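Clelari washer-and-bolt set, README

Hi, I'm Samira Daher, and I look after this folder. It holds 100 short recordings of small hardware being picked up and fitted by hand-held gripper, all done at our big round table by the same people who used to do the kitting with their fingers. We're hoping to hand the dullest part of that job to an arm by July, and I wanted the notes to come from somebody who has sorted a lot of washers!

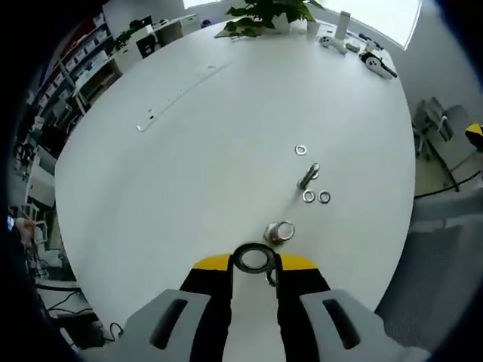

Each recording is one attempt, 30 seconds at most. Fumbles stay in. Please don't filter them out before training — Domingo and I went back and forth on this, and the recoveries are where our people's know-how shows up (that little tilt before a washer drops over a post, for instance).

Folders:
fit/ washer onto an upright part
pick/ single washers and bolts
mixed/ both, with another person working at the table
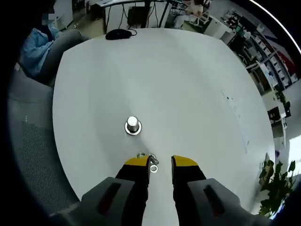
So what changes for us? Kitting was a four-person job. Under the plan 2 of us stay on it, checking what the arm does and fixing its mistakes, and the others move to repairs, which pays a bit better. I like the new work. I do miss the chatting, and watching for errors all morning tires me out in a different way.
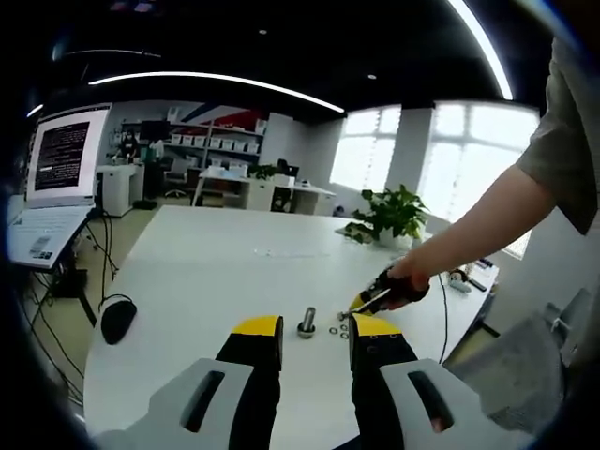

Assunta Gentile: Could you add who gets to stop the arm? On my shift we were told to ask first, and I'd want that settled before July.

Fair point, Assunta. Anybody at the table can stop it. I've put that in rules.txt, along with the break times.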